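Fudovcombe Sponsorship Program

The Fudovcombe Sponsorship Program is a private refugee sponsorship arrangement based in the town of Fudovcombe, with a second office in neighboring Flotham. Under the program, groups of residents agree to receive a refugee household and to meet its basic costs during the first year after arrival. Selection and travel remain in the hands of the national authorities. The program is often cited in debates over whether privately sponsored arrivals should be counted within a government's annual admissions ceiling or in addition to it.

Background

Before the program began, refugees assigned to the district were placed by a regional office and received support from public caseworkers. Housing was scarce in Fudovcombe itself, and most households were sent on to larger cities within a few weeks. A proposal drafted by Yurii Panasiuk called for local groups to sign a formal agreement with the district, under which they would find a home in advance and guarantee the rent. The district council adopted the proposal after two readings, with an amendment limiting the first intake to 22 households.

The legal basis of the program is a standard agreement known locally as the Polishchuk form. It sets out the duties of the sponsors, the length of support and the conditions under which a household may be transferred to another group. A household may leave the district at any time without losing its legal status.
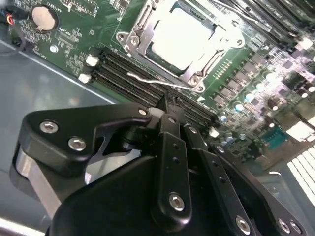
Computer motherboard with processor socket, seen in an open case.

Sponsorship groups

A group must have at least five adult members, all living within the district. Members undergo a background check and attend a preparatory course covering tenancy law, school enrollment, medical registration and the handling of personal information. Groups may be formed by neighbors, congregations or workplaces. One of the earliest was organized by employees of Drakeo, a packaging firm in Flotham, and sponsored two families in succession.

Each group deposits its funds before a household is matched. The money is held in a separate account and released monthly. Sponsors are not permitted to ask for repayment, to require attendance at religious services or to make support conditional on accepting a particular job. Complaints are heard by an independent reviewer. Zakhar Hordiienko held this post during the first three intakes and recommended that interpreters be present at every review meeting, a rule later written into the Polishchuk form.

Admissions and numbers

The program has received 93 households. Applications from would-be sponsors have exceeded available places in every intake, and 11 groups were on the waiting list when the most recent round closed in February. Matching is carried out by the national resettlement office, which sends the district a short file on each household. Sponsors may decline a match only on grounds of housing size or access to medical care.

A separate family route allows a person already settled in the district to name relatives abroad. The family route has been suspended once, when the national ceiling was lowered and pending cases were returned to the general queue. It reopened the following spring under a smaller quota. 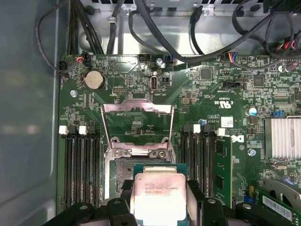
Intel Xeon E5-1630 V3 processor above its open socket.

Services after arrival

Language classes are held on weekday evenings and on Sunday afternoons. Adults are entitled to 800 hours of instruction, which may be spread over two years for parents of young children. Employment advice is offered from the sixth month onward — earlier if the household requests it — and covers the recognition of foreign diplomas and trade certificates.

Support ends after 12 months. Households that have not found work by then pass to the ordinary public welfare system, under the same rules as other residents.

Reception and criticism

The program has been praised for the speed with which households obtain permanent housing. Its critics have concentrated on two matters: the uneven resources of sponsorship groups, and the risk that governments may treat private effort as a substitute for their own commitments. A report by Liudmyla Sydorenko found that households matched with smaller groups changed address more often during the first year, and it proposed a shared reserve fund. The district has not adopted the proposal.
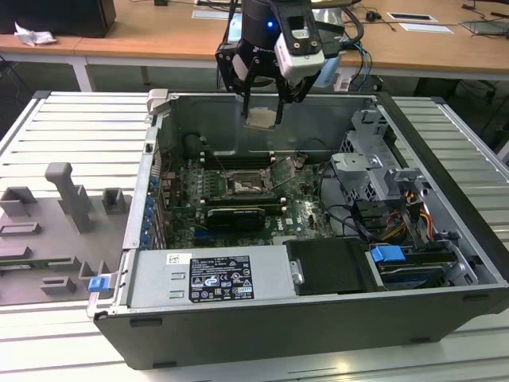 Matúš Hrubý has argued that the shared fund would weaken the tie between a group and the household it receives, and that smaller groups should instead be paired with a larger one from the start. In his view the question of numbers is the more serious one: unless privately sponsored refugees are admitted over and above the national ceiling, each place filled in Fudovcombe is a place withdrawn somewhere else.

The national resettlement office currently counts all sponsored arrivals within the ceiling, with the exception of children born after the application was filed.

See also

Family reunification
Private sponsorship of refugees
Resettlement quota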